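Against the fully automatic bench
Posted 19th January

The most useful tool in our shared workshop cannot move on its own. It is a two-finger gripper on a handle, with a camera mounted behind the fingers, and a person carries it about and does the job with it. The recordings are meant to train an arm later. My argument is that most people building a robot at home should make one of these first, run it for a few months, and only then decide whether they want the arm.

The usual order is the reverse. Somebody prices motors, settles on a payload, prints a shoulder joint, prints it again, and after a winter has a machine that waves. The gripper is added last, from whatever plastic and patience are left over. I did exactly this with the Clanda arm, which still hangs on the wall at Ninodville with its cable chain tied up. It could repeat a position very well. It could not pick up a sheet of card, and no amount of work on the shoulder was going to change that, as the fault was in the fingers.

Fingers are where the design decisions are. Length, stiffness, the angle of the front face, how much of the tip hides the object from the camera: these decide what the machine will be able to do, and all of them can be tested by hand in an afternoon. A finger that slips when I hold it will slip when an arm holds it. A finger that blocks the view of its own tip will do so whoever is carrying it. On the Dridance build, which is the hand-held one, we changed the finger pattern several times before December and lost one evening per change. Each change on the Clanda meant re-zeroing two joints and re-writing the approach path.

There are fair objections. The first is that a human wrist is too good. We correct for a poor grasp without noticing, tilting and pressing in ways that a cheap arm cannot follow, and so the recordings flatter the tool. This is true. The answer we use is a crude one: elbows on the bench, slow movements, and any recording in which the operator had to twist past a comfortable angle is thrown away. Of the first 100 recordings we kept 35. That is a poor yield and I think a healthy one, for it showed which habits had to go.

The second objection is that it isn't a robot. A member of the workshop put this to me as though it settled the matter. By the same reasoning a jig isn't furniture. I would add that the word has done a fair amount of harm to small projects, by persuading people that the part with the motors is the part that counts.

The third objection is the strongest. Flat work is hard to grasp from above, and a parallel gripper with blunt tips is nearly the worst shape for it. Paper and board give the fingers no side to close on. The Sadeghi notes, which half the local builders follow, advise suction and leave it there. I disagree on grounds of cost and noise, and would first try bringing one finger over an edge of the sheet. That needs an edge the camera can find, so the tip must stay in view and contrast with the stock. Dark plastic over white board does this cheaply.
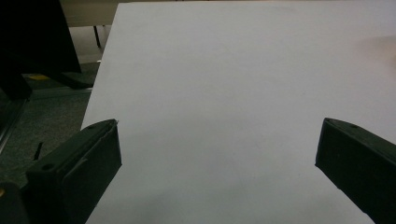
Green-black fingers over a white sheet, with the left tip just across the edge.

Whether that approach survives the move to a powered arm I can't say yet. The mount is drawn and the wrist plate is cut, and the arm will inherit the same fingers without alteration. If it fails, the failure will lie in the arm or in the control of it, and we will know where to look. On the Clanda I spent around two months unable to say that much.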